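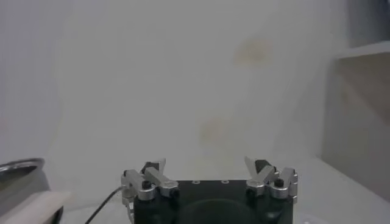

Drultent: vague instructions from community cookbooks

March
By the Drultent maintainers
Print this page | E-mail this page

Drultent is a collection of 1,127 recipes from 22 spiral-bound community cookbooks, with every vague instruction marked up by hand. A vague instruction is anything that assumes the reader already knows how to make the dish. "Bake until done" is the classic. "Add flour until it looks right" is another, and so is our personal favorite, "finish in the usual way," from a recipe for aspic.

The recipes contain 2,940 marked phrases. We had expected fewer and budgeted our evenings accordingly.

What is in the download

recipes.csv – one row per recipe, with title, book code, ingredients and method as printed
phrases.csv – one row per marked phrase, with its position in the method and a label
books.csv – one row per cookbook, with town, publisher if any, and condition of our copy
notes.txt – remarks that did not fit anywhere else, in no useful order

All files are UTF-8. Fractions are written out as 1/2 and so on. An earlier version kept the fancy single-character fractions, and it broke every spreadsheet we opened it in.

Labels

time – the cook is told to wait, but not how long
amount – "some," "enough," "a good bit," butter the size of an egg
heat – "a quick oven," "not too hot," "the hot part of the stove"
texture – the dough, batter or sauce has to feel like something
knowledge – the step is missing and you are expected to supply it

A phrase can carry 2 labels but never more. "Cook slowly till thick enough" is time and texture. Strictly speaking it is heat as well, and there was an argument about that. The rule exists so the argument could end.

Steaming gets its own flag, steam_step, set to yes or no. Puddings, brown bread and buns are steamed all through the older books, and the writers hardly ever say how high the water should be or whether the lid may be lifted. Most settle for "steam till light." The flag lets you pull these out and be annoyed by them as a group.

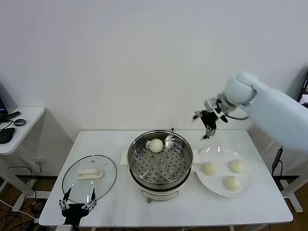 Where the books came from

Most were bought at library sales and church basements. The largest single source is the Gatti set, a run of fundraising cookbooks put out by a bakery supply shop that seems to have printed one whenever it needed a new delivery van. The Gatti books are clean, well indexed and a little dull. The Doltonard Grange books are the opposite. One has its dessert section bound in upside down, and another gives the same bean salad under several titles, each with a different amount of sugar.

We kept all the bean salads. Duplicates are marked in the same_as column, so you can drop them if you have less patience than we do.

Typing and checking

Pages were scanned and run through Galliser, our own small cleanup script, then read against the printed book. Galliser is good at columns and bad at gravy stains. It reads a stained "tsp." as "tbsp." more often than we would like, which matters a great deal when the next word is "cloves." 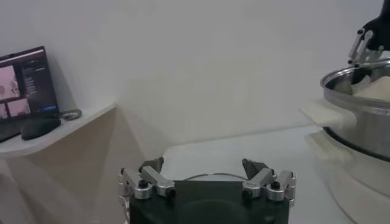 Every spoon measure was therefore checked a second time by eye. If you find one we missed, please report it before you cook it. Spelling is left as printed, including "brocolli," "cinammon" and a casserole that calls for "one can of mushroom soap."

Known problems

Handwritten notes in the margins are not included, though "too salty" and "do NOT use her oven time" were the most reliable information in some of the books.

Ingredient names are not standardized. Oleo, margarine and "spread" are three separate things here, as they probably were to the people writing.

The books lean heavily on potlucks. Do not use this collection to work out what anyone ate on an ordinary night, unless you believe in towns that lived on lime gelatin.

The heat label is the weakest of the five. Treat it gently.

Use and credit

Free for research, teaching and supper. If you publish something, cite it as Drultent and mention the version number from the top of notes.txt. Corrections go in the issue tracker with the book code and page. Please do not send us bean salad recipes.

Print this page | E-mail this page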